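Devden: people wanted for table tidying sessions

Need 2 more people, start after Aug 7, 2021. Seated work at a small table, everyday stuff. Hats, desk organizers, that kind of thing. Pick up, move, put down, clear the table. Repeat
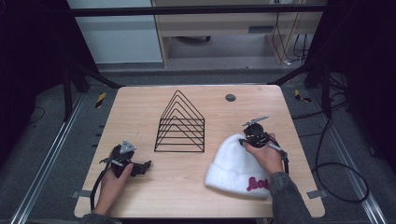
No experience needed. Steady hands, some patience. Sessions are short but there's alot of them, nearly 630 on the list still. Tell Ieva Strazds if you're left handed, thats fine, just say.

You will:
- set items out on the table
- put them away again
- leave the tabletop bare for the next person

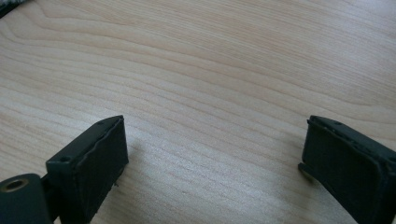 - sign the sheet on your way out

To apply: short note to Otakar Danko, Devden, with hours you can do.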